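The Board

My aunt left me the clock shop in Kotstead, along with a letter explaining that it had not made money since I was in grade school. She left my brother her car. He got the better deal, and he has been very gracious about it, which is how I know he knows.

The shop was called Bindel. That was not her name or anyone else's in the family. It was painted on the window when she bought the place, and she had looked into what it would cost to scrape off.

I planned to sell within the month. Then a man came in with a mantel clock under his arm and asked if it was ready. I said he had just brought it in. He said no, he had come to pick up the other one, and this one was to keep it company while he waited. I looked for the other one. It took me until lunch. My aunt's filing system was a shoebox of tickets with remarks on them such as "the tall one's wife" and "do not wind, he will notice."

He sat on the stool the whole time and told me what was wrong with my posture.

When I found his clock, it was behind the radiator and it was running. He listened to it for a good while with his eyes shut.

"She's fixed the strike," he said. "I told her not to. It used to do 14 at noon."

I offered to unfix it. I had no idea how, but I had been in retail for 2 hours and could already feel myself becoming agreeable.

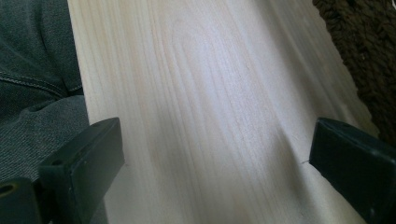

He said he'd think it over, and he paid me 10 dollars, the price on the ticket, in a tone that suggested robbery in one direction or the other. Then he left both clocks on the counter and went home.

By October I had more than 400 tickets sorted into people who were coming back, people who were dead, and people who were my neighbors and pretending they had never owned a clock. I had learned to clean a movement. I had learned to say "it'll want a week" in my aunt's voice, with the little sigh. My brother drove over in the car to see how I was getting along, and it broke down outside the bakery, and I was very gracious about it.

The man came in that same afternoon.

"Well?" he said. "Have you ruined it?"

I moved the hands up to noon and we stood there and listened. It struck 11 — a long pause — and then 2 more, quickly, like someone who has remembered their hat.

"That's thirteen," he said.

"It'll want a week," I said.

He pulled out the stool and sat down.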